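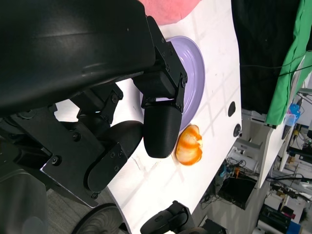 Ebere Oyewole asked whether the Wavach Club Kit can be shared between two student teams in one season, or whether each team needs its own. One kit serves two teams if they meet on different days. Each team keeps its own program card, and the arm loads whatever is on the card at startup. Teams that compete at the same event need separate kits.

Wavach Club Kit for School Robotics Clubs
Item no. 1364
Availability: In stock, ships from Ternstead

Overview
The Wavach Club Kit is a tabletop manipulation kit for after-school clubs, elective classes and student teams entering the Clakovine Table Task Challenge. Students program a two-finger gripper arm to pick up, move and set down everyday objects. The kit comes with the lesson binder, the task cards and a one-year seat on the Matos programming software for every student on the roster, up to 20 students.

The kit is meant for grades 8 through 12. No soldering is needed. A club that has already worked with wheeled robots can usually start at Unit 2.

What is in the box
Arm with two-finger gripper, assembled
Wrist camera with cable
Controller and power supply
Table clamp set
Replacement fingertip pads, 4
Hex key set
Emergency stop button on a long lead
Lesson binder, printed
Task cards, laminated
Program cards, 2

Not included: laptop, table, and the objects the students will handle. The binder has a shopping list. Most of it can be found in a kitchen or bought at a grocery store.

The lessons
Unit 1 covers setup, the stop button, and moving the arm by hand controls. Students learn the joint names and write down the limits for each one.

Unit 2 covers saved positions. The first task is a foam block moved from one taped square to another. The second is the same block with the squares moved after the program is written, and most students will see their program miss.

Unit 3 brings in the wrist camera. Students mark an object in the camera view and have the arm line up over it. Lighting matters a good deal in this unit. Keep the table away from a sunny window, or pull the blinds and use the room lights.

Unit 4 is soft objects. A peeled mandarin is the standard one. It is small and uneven, and it splits when the fingers close too far. Students set the closing distance in small steps and record each try on the sheet. The fruit goes from the table to a plate, and the plate task is scored the same way as at the Challenge. Plan on fresh fruit for every session and wipe the pads afterward.

Unit 5 is the student project. Each team picks its own object and its own task, writes a one-page plan, and shows the result to the group. Past projects have included sorting socks, putting the lid on a jar and loading a pencil case.

Table and room
The table should be at least 30 inches deep and should not rock. A light-colored top works best with the camera. The clamps fit tops up to 2 inches thick and will not hold on a beveled edge. Tape a line on the floor at the reach of the arm and keep students behind it while a program is running.

Two arms can be used at one table with the optional second arm mount. The lessons in the binder are written for one arm, and the two-arm supplement is a separate download.

Clakovine Table Task Challenge
The kit meets the equipment rules for the club division. Teams may change the fingertip pads and may add their own bracket between the wrist and the gripper. They may not change the motors or the controller. The regional round is in July. Registration is handled by the Challenge and is not part of the kit price.

Rules for the soft object task changed this year. A fruit that leaves juice on the plate now loses half the points, where before it lost all of them. The task cards packed with kits shipped after 12 April 2023 have the new scoring. If you have an older set, the new cards can be printed from the download page.

Price
Club Kit, one arm: $859
Second arm and mount: call for price
Replacement fingertip pads: sold in pairs
Additional Matos seats: sold singly, per school year

Schools may pay by purchase order. Send the order with the item number and the name of the teacher who will be in charge of the kit. We do not ship to home addresses on a school order.

Care
Loosen and retighten the gripper screws at the start of each term. Replace the pads when the surface turns shiny. Fruit juice left on the pads overnight makes them sticky, and a damp cloth with dish soap takes it off. Do not spray cleaner on the arm. Unplug the camera cable at the controller end first.

Warranty
One school year on the arm and controller. Fingertip pads and cables are not covered. Damage from a fall is not covered, so check the clamps before each session.

Related items
Second arm mount
Two-arm supplement (download)
Task card reprint (download)
Spare program cards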